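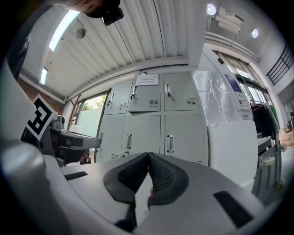

Gekeo hand-held gripper, two-unit kit: review after a month of collecting

We bought the Gekeo kit in March to record demonstrations for a policy that folds towels and sorts small parts. You hold one gripper in each hand, do the task yourself, and the software turns the recording into training episodes. We now have 3,000 of them, so I feel able to say what the kit is like to work with.

The fingers are the best part. They are soft enough to pick up a washer without chasing it across the table, and they hold a thick towel at the corner without slipping much. The trigger is light. Omid Hashemi has big hands and found the handle cramped at first, then stopped mentioning it.

Weight is the main complaint. One unit is fine. Two of them, held out in front of you for a whole session, will make your forearms sore. We settled on blocks of 80 episodes and then a change of operator. Kanako Iwasaki can do more than that, but her last episodes are visibly shakier and we ended up throwing many of them out.

Tracking was good in open, well-lit rooms and poor in front of plain walls. If you work in a bare corner, put up posters or move. Lost tracking is flagged only after you upload, so we check a few episodes early -- it saves a wasted afternoon. Fast wrist turns also cause trouble. New people tend to rush, and you have to tell them to slow down.

Battery life is up to 4 hours. The charging port is badly placed and you can't charge a unit while holding it comfortably. A spare battery is sold separately and I would order one with the kit.

The software, called Plonora, is plain and does its job. Trimming an episode takes a few clicks. Labeling is worse: there is no way to rename a task across a whole batch, and Pouran Mazandarani wrote a short script to do it. Export worked the first time.

Support answered both of our emails within a day. One finger pad started to peel and they mailed a replacement -- no argument, no form.

I'd buy it again for tabletop work. For anything that involves heavy objects or long reaches, try to borrow a set first.

Rating: 4 out of 5

Shahla Shojaei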